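Forum > American Football > Amateurbereich > Spielbetrieb und Regeln

Thema: Verkürzte Uhr in der Vorrunde, Auswertung Gillside

Zonenread
Beiträge: 743

Unsere Liga diskutiert für die Saison ab August die durchlaufende Uhr ab dem dritten Viertel bei hohem Rückstand. Ich habe die Spielberichte von Gillside durchgesehen, dort wird das bereits so gehandhabt. Erfasst sind fast 2000 Spielzüge. Mich interessiert vor allem, ab welcher Differenz die Regel greifen sollte. Bilder hänge ich an. 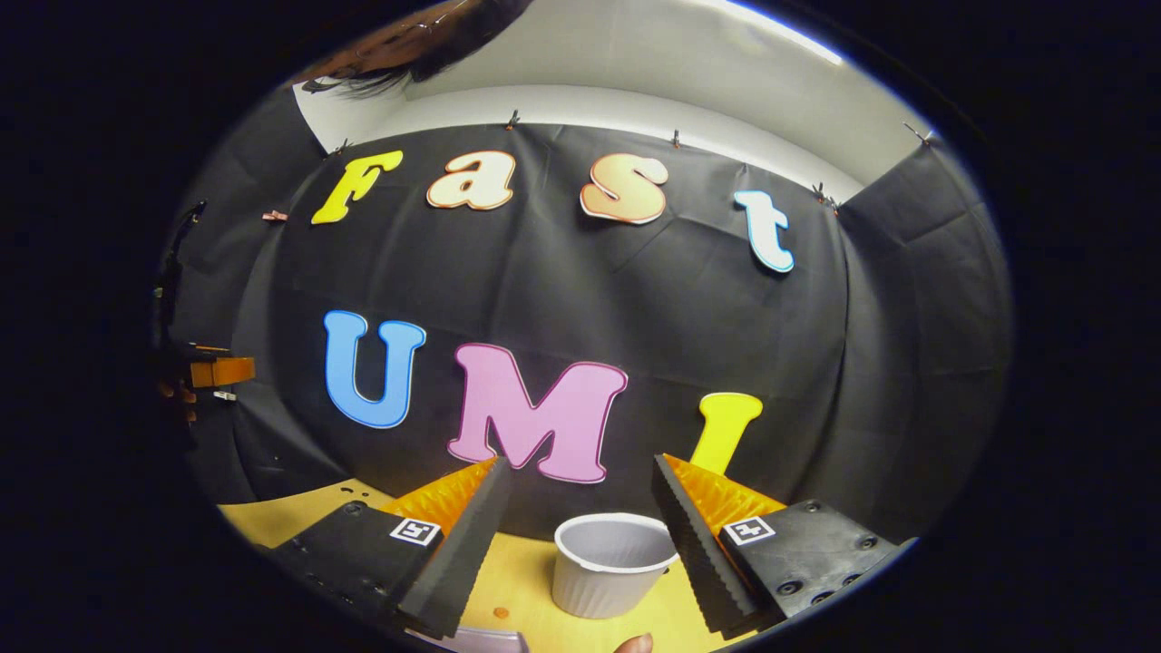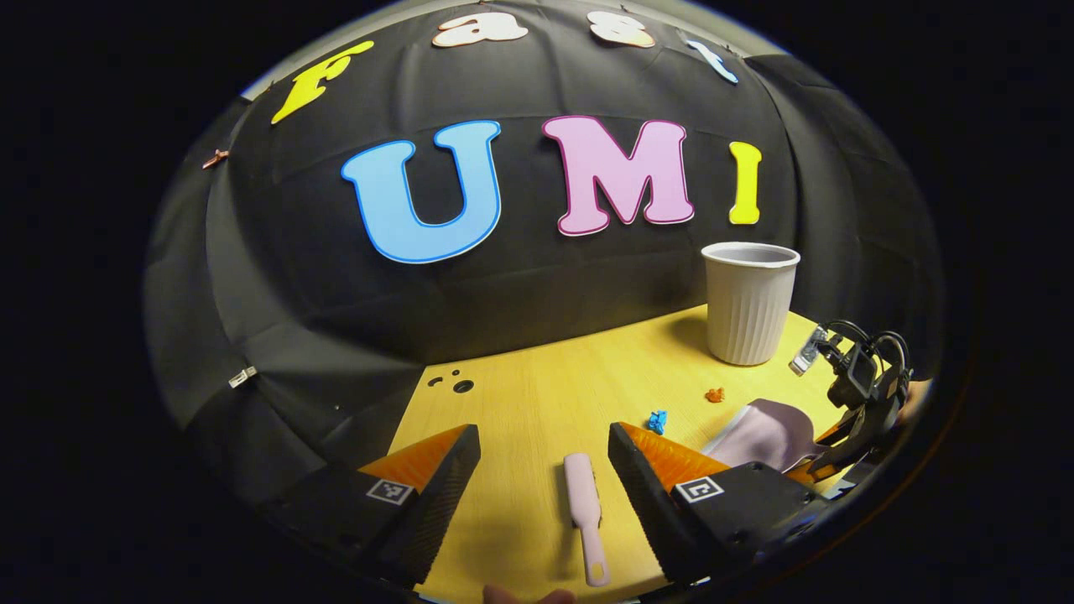
Beide Bilder: Schriftzug »Fast UMI« auf schwarzem Stoff

Zur Sache: In Gillside liegt die Schwelle bei 35 Punkten. Gestoppt wird danach nur noch bei Auszeit, Verletzung und nach Punkten. Die Zahl der Spielzüge in der zweiten Halbzeit sinkt deutlich, die Zahl der Strafen je Spielzug bleibt gleich.

Kettencrew_Nord

35 ist zu hoch. Catterall spielt mit 28, und dort kommt die Regel in einem brauchbaren Teil der Spiele überhaupt zur Anwendung. Bei 35 ist das dritte Viertel meist schon vorbei.

Zonenread

28 Punkte sind vier Touchdowns mit Zusatzpunkt. Das habe ich in der Jugend schon aufgeholt gesehen. Bei durchlaufender Uhr geht das rechnerisch kaum noch.

Guard64

Sehe ich auch so. Außerdem fehlt in der Debatte die Frage, ob die Uhr wieder normal läuft, wenn der Abstand unter die Schwelle fällt. Im Entwurf steht dazu nichts. Carkville hatte deswegen einen Protest auf dem Tisch, weil beide Trainer die Regel verschieden gelesen haben.

Kettencrew_Nord

In Catterall gilt: einmal ausgelöst, bleibt sie bis zum Schluss. Für die Uhrführung ist das die einzige saubere Lösung. Wer an der Seitenlinie steht, will nicht dreimal umstellen.

Guard64

Die Bequemlichkeit der Crew ist für mich kein Kriterium. Wenn ein Team von 36 auf 22 Punkte herankommt, ist das wieder ein offenes Spiel.

Holding_Offense

Frage zur Erhebung: Sind Kicks und Punts in den Spielzügen enthalten? Und womit wurde ausgewertet? Lernex zählt Versuche mit Strafe vor dem Snap mit, das verzerrt den Wert je Spielzug.

Zonenread

Kicks und Punts sind enthalten, Zusatzpunkte nicht. Ausgewertet mit Lernex, Strafen vor dem Snap habe ich von Hand entfernt. Acht Spiele fehlen, dort war der Bericht unvollständig.

Holding_Offense

Danke. Dann bitte noch nach Altersklasse trennen. U16 und Herren in einem Topf sagt wenig aus.

Zonenread

Tabelle nach Altersklasse folgt. Den Punkt zur Rückkehr auf die normale Uhr nehme ich als Ergänzung in den Antrag auf.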